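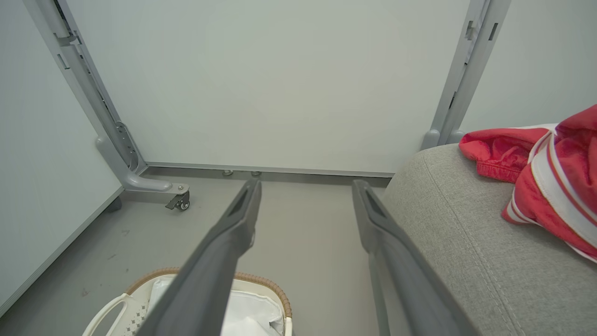

**Re-wear limbo: where do the once-worn clothes go?**
*Skederach Home Forum > Laundry & Linens*

---

**ttaheri**
Posts: 905

Settle something for me. There is a category of clothing that has been worn once, for a few hours, by a person who didn't do anything strenuous in it. Too used for the drawer. Too clean for the basket. In our place this category lives on the gray upholstery, and it has lived there since April.

I bought a basket. White plastic, tan woven-looking trim around the rim so it could pass for decor, curved handle. It sits right next to the gray upholstery. A person could drop a garment into it by falling asleep. And yet.

My position is that if it's off your body and it isn't folded, it's laundry. My household disagrees. Am I being unreasonable?

Touran

---

**mildew_and_sons**
Posts: 212

Yes.

---

**mildew_and_sons**
Posts: 213

Sorry, hit post too early. Yes, you are being unreasonable. Washing a sweatshirt after three hours of sitting down is how you end up with a sweatshirt that looks like a dishrag by Christmas. Cuffs go first. Then the white parts turn pink and you get to tell everyone it was always like that.

---

**Pegboard**
Posts: 1,480

Siding with Touran. "Not dirty enough" is a story people tell while looking at a pile. I lived with a man whose Not Dirty Enough pile had strata. You could have carbon dated it.

Also, what's going on inside the basket? I see something white and crumpled. Liner or bag?

---

**ttaheri**

It's the liner. It's supposed to fold down neatly over the rim and it prefers to lie in the bottom like a deflated chef's hat. I have fought it and I have stopped fighting it.

---

**Pegboard**

Then I'm sorry to say you may be part of the problem. A basket with a white cloth heaped in it looks full. People walk up, see fabric, think "oh, it's taken," and set their stuff down on the nearest soft surface. Clip the liner to the rim so there's a visible hole. Clothespins will do it. I've done this in two apartments and the floor pile went away both times. (The chair pile stayed. I never claimed to be a wizard.)

---

**lintfree_larry**
Posts: 67

Hooks. Three of them, on the wall, at shoulder height. One per person or one per kind of thing, whatever you can live with. When the hooks are full something has to get washed. You don't have to have any more conversations about it.

---

**mildew_and_sons**

Hooks stretch out knits. Next.

---

**lintfree_larry**

Hang it by the hood or the loop. People have been hanging up coats for centuries without a support group.

---

**mildew_and_sons**

A coat is not a knit, Larry.

---

**ttaheri**

The two of you will be at this all night. The item under discussion, from another angle. Really that bad, or just a sleeve? You decide.
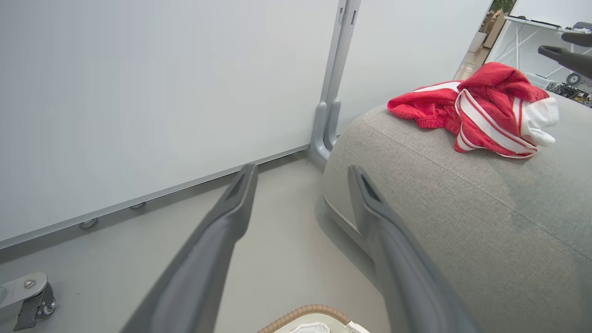

*Exhibit B. Red, striped, and at rest.*

---

**Pegboard**

Ok wait, is that even the same kind of thing we've been arguing about? From the first picture I had it down as a jacket or a sweatshirt. In this one I'd say shorts. Or a towel. There's gathered ribbing at one end that looks like a waistband to me.

---

**lintfree_larry**

Towel. Look at the surface of it. That's terry if I ever saw any.

---

**mildew_and_sons**

Towels don't have waistbands.

---

**lintfree_larry**

Not with that attitude.

---

**ttaheri**

I'm going to let you keep guessing, partly because I'm enjoying it and partly because I haven't picked it up to check. On principle. If I touch it I become the person who deals with it, and then that's me for life.

---

**quietrinse**
Posts: 39

Longtime reader, rare poster. It matters what it is, because the answer changes. My rule:

- Towels: basket or a bar to dry. A towel wadded up on upholstery is going to smell, and then so is the upholstery.
- Shorts you exercised in: basket, no appeal.
- Sweatshirts and jackets: can be worn again. Fold them once and put them somewhere that isn't a seat.

And please wash that on its own or with other reds, at least the first few times. A red with white stripes is out to get you. I do mine in cold and take it out the minute it's done. I put one through a 40 degree cycle at my sister's (she's in Didthorpe, her machine is labeled in Celsius, I was feeling confident) and the white came out the color of ham.

---

**mildew_and_sons**

"The color of ham" is going to stay with me.

---

**Pegboard**

Good list. I'd add that the basket is white plastic, so if anybody does put the thing in there damp, watch for color coming off on the liner too. Ask me how I know. Or don't, it was a nice liner.

---

**bettina_folds**
Posts: 318

Can I say the unpopular thing? Move the basket. You've put it right up against the spot where people take things off, and now it's scenery. Mine was next to the bed for a year and my husband used it as a landmark ("my socks are by the basket"). I moved it into the doorway where he had to step around it and he started using it within the week. Out of spite, but the socks were in there.

---

**lintfree_larry**

So your solution is a trip hazard.

---

**bettina_folds**

My solution is a *small* trip hazard.

---

**ttaheri**

I do like this, but the doorway is already spoken for by a Sugawara drying rack that doesn't fold all the way. Different thread. Please don't make me start it.

I did clip the liner last night. Four clothespins, Pegboard, per your instructions. It looks like the basket is being held for ransom, but there is a hole and you can see down into it.

---

**Pegboard**

And?

---

**ttaheri**

And somebody has put a magazine in it.

---

**mildew_and_sons**

Was it worn only once?

---

**quietrinse**

If anyone wants a cheap middle option, get a second basket. A small shallow one, just for the worn-once stuff, and everything left in it on Monday gets washed regardless. That way mildew_and_sons keeps his cuffs for a while and Touran gets a seat back. We've done it this way since the kids were in middle school and the only fight left is over who gets to call time on Monday.

---

**mildew_and_sons**

I could live with Monday. I want it noted that I think it's still too much washing.

---

**lintfree_larry**

Noted. Hooks, though.

---

**ttaheri**

Ordering a small basket tonight. I'm not telling anyone here what it's for, I'm just going to put it down and see what lands in it. Will report back, and yes, I'll find out what the red thing is, as soon as somebody else picks it up.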